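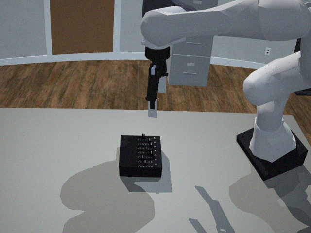
Simulated arm and switch box on the grey table, gripper open above the tabletop.

Hirkent learning group: minutes of the demonstrations meeting
November 7, 2025

Chair and minutes: Riet Baert
Present: collection team, simulation team, training team, two guests from Makowska
Apologies: none received

1. Minutes of the last meeting

Agreed, with one correction. Under item 4, "the July examples" should read "the July examples after filtering". The raw July folder is still on the old drive and should not be used by anyone for training.

2. Where we are with collection

Riet opened with the good news, and there was a lot of it. The switch box set now stands at 871 accepted demonstrations, against the 700 we promised Makowska for this stage. The collection team were thanked warmly by everyone in the room, and twice by the training team, who have been asking for a set of this size since the project began.

The variety in the later sessions is much better than in the early ones. People have stopped taking the same path down to the panel every time, and the approaches now come in from different heights and at different wrist angles. The training team put several of the paths on one plot and it made a lovely untidy fan, exactly what they had hoped for. They asked that new operators be shown this plot on their first morning.

A further 18 demonstrations are waiting for a second look. In most of them the operator paused for a long time over the box before going down. Opinion was split on whether a pause is a fault. The training team would like to keep short pauses, as the model ought to see some hesitation and recovery, but would trim anything where the operator was plainly reading the instruction sheet. Agreed to trim and keep, and to note the trimming in the log.

3. The scene

The simulation team went through the current state of the room. The table, arm, filing cabinet and wall socket stay as they are. There was a suggestion from the training team to take the background out altogether for speed. After some discussion this was turned down. The savings are small, and the guests from Makowska made the point that their own rooms are full of cabinets and doors, so a model that has only ever seen blank walls will be of little use to them.

Shadows took up more time than planned. The arm throws a large shadow over the near part of the table, and the gripper's own shadow can fall close to the box. One view was put up on the screen to talk over.

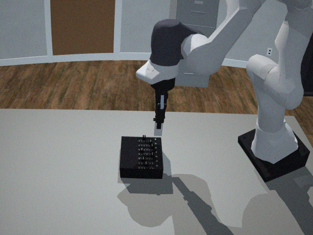
Gripper seen from its narrow side, with its shadow running from near the box towards the front of the table.

The simulation team asked whether the lights should be softened. The training team were firmly against a single fixed change and would much prefer the lights to be moved between sessions, so that the model cannot lean on a shadow to judge how far it is from the panel. Everyone liked this. The lights script written for Sokberg should do the job with very little work, and a trial batch will be made before the next meeting.

Also raised: the small pieces on the panel are hard to make out from the wider view. Resolution will be increased on that view only. The storage cost was accepted.

4. Labels and instructions

Each demonstration carries a short written instruction. Riet read out a handful, to general amusement, as they range from two words to something close to a letter. We do want different wordings, and the range is a strength, but the target has to be clear. "Do the small one near the back" was given as an instruction that could mean several things on a panel with this many rows.

Agreed:
Rows are to be counted from the far edge of the box towards the near edge.
Left and right are always as seen in the main view.
Operators may word the rest as they please, and are encouraged to.
Instructions that could mean more than one target go back to the person who wrote them.

The question of failed attempts came up again. At present these are thrown away. The training team asked for them to be kept in a separate folder with a one-line note on what went wrong, as they could be very useful for teaching the model to spot when it has missed. Makowska's guests were keen on this too and offered to share the list of failure types they use in their own work. Accepted with thanks.

5. First training run

A short run on part of the set has finished. It is early, and the training team were careful to say that one run tells us little, but the arm now heads for the correct part of the panel far more often than it did with the July data. The final approach is still weak. It tends to stop high and drift sideways, and more close-range examples should help.

There was real excitement about this. Several people stayed on through the break to watch the replays again, and the item ran well over its time.

The next run will use the full accepted set. It will be done on the Flomemik machine if the booking can be moved forward.

6. Any other business

The headset at the second operator station has a loose strap. A new one has been ordered.

Makowska asked if one of their people could sit in on a collection session and try driving the arm. Very welcome. Riet to arrange.

The biscuits fund is empty.

Actions

Collection team: trim and log the waiting demonstrations; set up the folder for failed attempts; record a batch of close-range approaches.
Simulation team: adapt the Sokberg lights script; raise the resolution on the wide view.
Training team: send the path plot to the operators; start the full run.
Makowska: send the list of failure types.
Riet Baert: circulate the wording rules; speak to the Flomemik booking desk; arrange the visit.

Next meeting: date to be sent round once the Flomemik booking is settled.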